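Tedley Break Room Package
Sold by Drelum – for offices with one kitchen and opinions about it

Every workplace has a dishwasher and a person who ends up loading it. The person was hired to do something else, usually payroll. Tedley takes over the loading part: mugs, plates and glasses go from the counter to the rack without a reminder taped to the cabinet door.

What it leaves to your staff is modest. They still scrape. They still bring things back from their desks, including the mug that has been behind the monitor since March. Tedley will not go looking for it. 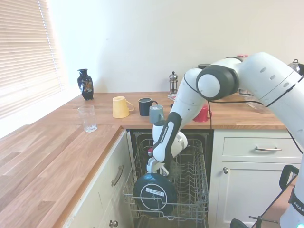 First plate into the lower rack. Mugs still to come.

Our longest trial ran at the Twal offices, where Tedley loaded 1,074 items and dropped 2. Both were bowls, and both were already chipped, according to Tedley's side of the story. The sign-up sheet for kitchen duty came down in the second week. A few people said they missed complaining about it and have moved on to the thermostat.

Somebody still has to be in charge. We train two people per site, over one morning, to start a load, stop a load and clear a jam (forks, nearly always). It is a small addition to a job, and we suggest you write it into that job and pay for it. Sites that skip this step tend to call us a lot.

What you get
Arm, gripper and base
Clillness scheduling software, one-year license
Setup in your kitchen and training for two staff
Spare finger pads

What you don't get
Unloading – in testing, available later
Pans
Anyone to wipe the counter

Monthly service plan: $289
Orders placed by 12th July include a second set of finger pads. They wear out faster than we would like.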